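Monday, March 28, 2022
Shirt folding, front room, white table

Starting this page again from where I stopped, with the Taveo sheet open next to me. The sheet says a T-shirt can be folded in three moves to the same size every time, with the print showing, by anyone, with no board. I have folded a lot of shirts and I don't believe the "every time" part. Issa Nseir believes it more than I do, so he picked the shirts and I wrote the rules.

What we need out of this, for anyone reading cold: the Zadik order goes out in April in boxes that are 300 mm wide inside. The shirts have to sit flat in there with the print up. The sheet promises a bundle that fits. If it doesn't hold up, we go back to the Phelan board, which everyone complains about and which works.

Shirts: 18, all washed once and dried flat, no ironing. Most are Skullach blanks, plus a few older ones from the sample bin, the gray one with the little cartoon figures among them. Issa wanted only new blanks. I said no. New blanks still have the factory crease in them and will fold nicely for anybody. A method that only works on a shirt that was folded in the same place last week is not much of a method.

The three moves, as the sheet has them:

Shirt face down, neck away from you. Bring one side in to the middle with the sleeve laid back on itself. Same with the other side. Then hem up to the collar in thirds, flip, done.

First complaint. That is not three moves. Sleeve back is a move, the flip is a move, and "in thirds" is two. I make it seven if you are fair about it. I don't mind seven moves, I mind being told it's three and then planning a packing day on that.

Second complaint. "Middle" of what? On a boxy shirt the middle of the collar and the middle of the hem line up. On the old sample bin ones they don't, the side seams have walked toward the front after washing and the whole body has a twist in it. If you go by the collar the bottom comes out crooked. If you go by the hem the print lands off to one side. The sheet has one drawing, of a perfectly square shirt, with arrows.

Morning run went like this. First few blanks: fine. Square, print up and centered, right size for the box. Issa gave me a look. I told him to try the heavy ones, the 205 gsm. Those came out fine as well, better if anything. The thick cloth stays where you put it. I will give the sheet that.

Then the thin ones, and it went downhill. The trouble is always in the same place, at the last fold. The top of the shirt makes a good rectangle and then the hem won't come along. It lags, bunches up, and you have a tidy square with a tongue of cloth hanging out of it. You can tuck the tongue under and it looks all right from above until you pick it up. I picked up every one Issa called good and gave it a small shake over the table. He says that's unfair. The boxes are going in a van.

Note on the shake: same height each time, one shake, put it down. If the bundle opens, it's a fail. If the edge moves but the bundle stays shut, it's a pass and I write "moved" next to it. I don't want anyone arguing later that I shook the ones I didn't like harder. I may have done that to one of them and I did it over with Issa watching, same result.

Things I would have blamed on the method and then had to take back:

The table. It's smooth and white and I was sure cloth was sliding on it. Tried a cotton sheet underneath for a few shirts. The body stopped sliding but the hem then dragged on the sheet and bunched worse. Took the sheet off. So the table is cleared of charges, mostly. It is too high for me and about right for Issa, and I don't think that's worth writing a section on.

The light. Big window on the left and the daylight comes in hard behind the drinks shelves. On a gray shirt you can't see the seam well from the table side. I moved around to the other side for two shirts and could see the seam but then I was folding everything backward and had to think about each step. Moved back. A lamp would fix it. Somebody will say we should move the table. I'm against it until after April.

The wash. Softener makes them slippery. We don't use it and the sample bin ones have had who knows what. I can't test that today.

Now the print-up question, which the sheet treats as a detail and which I think is the real problem. If you start face down and flip at the end, the print comes out on top, good, but you can't see the print while you're folding. You find out where it landed after all the work is done. With a big chest print you hardly notice an error. With a small one near the center, a finger's width is enough to look wrong in a box next to its neighbor. The board has the same weakness, to be fair to it, though the board at least gets it wrong by the same amount each time.

Issa's idea was to do it with the print facing up from the start and take the sides under. His argument: you keep your eye on the graphic and build the rectangle around it. My argument against: you are then folding cloth under itself blind, and the spare cloth comes out at the sides where you can't smooth it. We tried it anyway on the small-print shirts.

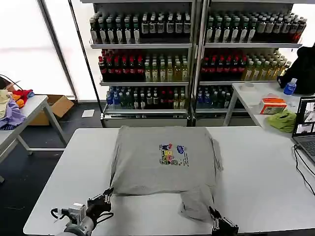 I was half wrong. The print did end up where it should be on the small-print shirts, better than with the flip, and it took less fussing. But the side that goes under second has nothing holding it, and on a thin shirt it creeps back out as a loose flap. Then the hem does its usual business and you have two loose parts in place of one. Issa says hold the first side with a flat hand while the second goes under. I tried that. It works if you're slow. He is slow and careful and his look lovely. Mine look like mine. I don't want a method for April that depends on which of us is at the table.

What helped more was taking the hem in two goes. Bring the bottom edge halfway, stop, smooth it all the way across to both sides, and only then take it the rest of the way. The bunching comes from one corner of the hem moving ahead of the other. If you stop halfway you can see it and fix it. If you do it in one sweep, the way the Taveo drawing shows with its big confident arrow, the crooked part gets buried and shows up in the shake. This adds a move. We are now at eight by my count, and Issa says the smoothing doesn't count as a move. It takes time, so it counts.

Pass and fail for each shirt is on the loose sheet taped inside the back cover. Short version: heavy blanks passed all day by any method, including a sloppy one I did on purpose. Thin blanks passed with the half stop, mixed without. Sample bin shirts all over the place, and I would not trust a single one of them in a box without looking at it first. One bundle came out wider than 300 mm and I measured it again before I believed it. Issa had left a sleeve sticking out.

What I don't accept yet:

That it's faster than the board. We didn't time anything properly. Issa feels it's faster. I feel it's the same, and I was annoyed for a good part of the morning, so my feeling is worth no more than his. Needs a clock.

That it will hold after sitting in a box. Nothing today sat for longer than lunch. A fold that looks sharp at noon can go soft by the next day, and I've seen that with the thin Skullachs before.

That somebody new could pick it up from the sheet. Our version, with the half stop, isn't on the sheet at all. If we go this way someone has to write it down with better drawings, and I suspect it's me.

To do:
Lamp for the left side of the table.
Leave one stack of thin blanks boxed overnight, half-stop fold, lid on, and one stack off the board next to it. Shake both tomorrow morning.
Ask Skullach if the side seams are going to keep walking after the second wash. They said no last time and I have the shirts to show otherwise.
Time ten on the board and ten by hand, same person, same shirts. Issa first, then me, and we don't talk while we do it.
Get the Phelan board back from upstairs. Somebody has been using it as a tray and one of the hinges has glue on it.

Added later, before closing up: Issa refolded the three worst thin ones with the half stop and a flat hand on the side, and all three passed the shake. I shook them. I've written them down as passes with his initials next to them, and tomorrow I'll fold the same three myself.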